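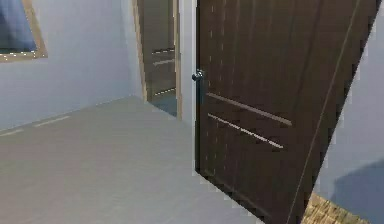
조금 열린 짙은 갈색 목재 실내문(렌더링)

실내문(室內門)은 건물 안에서 방과 방, 또는 방과 복도를 나누는 문이다. 외기에 직접 닿는 현관문이나 발코니문과 구별되며, 시선과 소리를 가리고 공기의 흐름을 제한하는 데 쓰인다. 한국의 공동주택에서는 흔히 '방문'이라 하고, 업계에서는 문짝과 문틀을 묶어 '도어 세트'로 부르기도 한다. 판매 자료에는 방음, 단열, 친환경 같은 말이 자주 붙지만, 그 말이 어떤 시험에 근거한 것인지 적어 둔 경우는 드물다.

용어

'원목문'이라는 이름은 판매자에 따라 뜻이 크게 다르다. 좁게는 울거미와 판 전체가 제재목인 문을 가리키고, 넓게는 집성목 심재에 무늬목을 붙인 문까지 포함한다. 무늬를 인쇄한 필름을 감싼 문을 '원목 느낌 도어'로 올려 두고 검색어에만 원목을 넣는 사례도 있다. '통원목', '리얼우드', '천연 질감' 같은 표현 역시 재료의 비율을 알려 주지 않는다. 구매자가 믿을 만한 정보는 상품명보다 단면도와 자재 명세서 쪽에 있다.

구조

실내문은 만드는 방식에 따라 대체로 판문, 플러시문, 성형문으로 나뉜다. 판문은 울거미 사이에 얇은 판을 끼운 것으로, 판이 수축하고 팽창할 여유를 홈 안에 둔다. 플러시문은 틀의 양면에 합판이나 섬유판을 붙인 것이고, 속은 종이 벌집심이나 각재로 채운다. 성형문은 섬유판 표피를 눌러 판문의 굴곡을 흉내 낸다.

속이 빈 문이 무조건 나쁘다는 통념도 따져 볼 필요가 있다. 가벼운 문은 경첩에 걸리는 하중이 작고 시공이 쉽다. 반대로 무거운 문은 고급품이라는 인상을 주지만, 문틀 고정이 부실하면 처짐이 먼저 온다. 무게만으로 수명을 예측할 수 있다는 주장에는 뒷받침이 부족하다.

표면과 무늬

표면 마감에는 도장, 무늬목, 합성수지 필름, 고압 멜라민 등이 쓰인다. 나뭇결의 방향은 재료를 짐작하는 단서로 흔히 거론된다. 세로로 긴 문짝에 가로결을 쓰는 디자인이 늘면서 이 단서는 예전만큼 쓸모가 없어졌다. 무늬목도 가로로 붙일 수 있고, 필름은 어느 방향으로든 인쇄할 수 있다. 무늬가 반복되는지 살피라는 조언 또한 문 한 짝보다 반복 주기가 긴 제품에는 통하지 않는다.

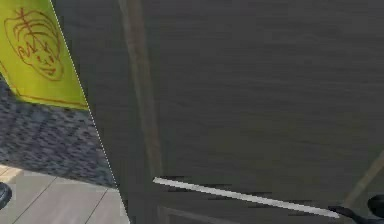
가로 방향의 나뭇결이 있는 짙은 회색 판의 표면

짙은 색 마감은 흠집이 덜 보인다고 소개되곤 한다. 어두운 바탕에서는 얕은 오염이 묻히는 대신 먼지와 손자국, 밝은 색의 긁힘이 도드라진다. 무광 도료가 지문을 막아 준다는 설명도 도료의 종류를 밝히지 않으면 검증할 길이 없다.

방음 성능

논란이 가장 많은 항목은 차음이다. 제조사 Troreo는 2025년 4월 21일자 제품 안내서에서 자사 문이 '도서관 수준의 정숙'을 제공한다고 적었으나, 시험체의 크기와 틈새 처리 조건을 싣지 않았다. 같은 안내서의 수치는 문짝만 시험 틀에 밀봉하여 얻은 값으로 읽히며, 실제 주택에서는 문 아래 틈과 문틀 둘레로 새는 소리가 결과를 크게 좌우한다. 건축 음향 분야의 저술가 Everett Pennington은 밀봉 상태의 값을 주거 성능처럼 내세우는 관행을 비판하면서, 하부 틈을 약 3밀리미터로 줄인 경우와 그대로 둔 경우를 나란히 표기해야 한다고 주장하였다. 업계의 반론은 현장마다 바닥 높이가 달라 표준값을 정하기 어렵다는 것이다. 이 반론은 일리가 있지만, 그렇다면 홍보 문구에서도 특정한 정숙함을 약속할 수 없다.
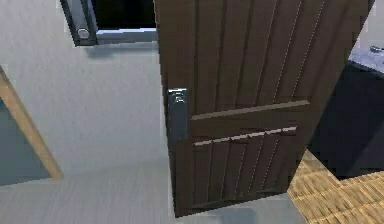
철물

손잡이는 둥근 손잡이와 레버형으로 크게 나뉜다. 레버형은 손에 힘이 약하거나 짐을 든 사람이 쓰기 편하다는 평가를 받는다. 다만 팔꿈치로 눌러 열 수 있다는 장점은 래치의 저항과 문의 무게에 따라 달라지고, 옷자락이 걸린다는 불만도 꾸준하다. 긴 받침판은 기존 타공을 가리는 데 유용하여 교체 시장에서 선호되며, 이를 문짝의 강도와 연결하는 설명은 과장으로 보인다.

경첩은 문짝의 무게에 맞추어 개수와 규격을 정한다. '반영구 경첩'이라는 표시는 개폐 횟수 시험의 조건을 함께 보아야 한다. 시험용 문의 무게가 실제 제품보다 가벼웠다면 횟수는 별 의미가 없다.

가격과 유통

가격 비교는 생각보다 까다롭다. Lelent의 카탈로그에는 폭과 마감의 조합에 따라 399종의 실내문이 올라 있지만, 심재를 기준으로 묶으면 19종으로 줄어든다. 선택지가 넓다는 광고는 대부분 색상과 몰딩의 차이를 센 것이다. 높이 2210밀리미터 제품에 붙는 추가금도 재료비 증가분만으로 설명되지 않으며, 절단과 운송 비용을 포함했다는 회사 측 답변에는 세부 내역이 없다.

문틀, 철거비, 폐기물 처리비가 견적에서 빠지는 일도 많다. 문짝만 바꾸는 견적은 싸 보이지만, 기존 문틀이 뒤틀려 있으면 새 문을 깎아 맞추어야 하고 이때 가장자리 마감이 손상될 수 있다.

관리

목재와 목질 재료는 습도에 따라 치수가 변한다. 한국에서는 8월에 문이 뻑뻑해졌다가 난방철에 다시 헐거워지는 경우가 있으며, 여름에 걸린다고 곧바로 대패질을 하면 겨울에 틈이 벌어질 수 있다. 시중의 '목재 영양제'가 마감된 표면을 뚫고 들어가 나무를 회복시킨다는 주장은 받아들이기 어렵다. 도막이나 필름 위에 바른 기름은 대체로 표면에 남아 광택을 낼 뿐이다. 일상 관리는 물기를 꼭 짠 천으로 닦고 마른 천으로 마무리하는 정도면 충분하다고 알려져 있다.

같이 보기

미닫이문
문틀
경첩
무늬목
차음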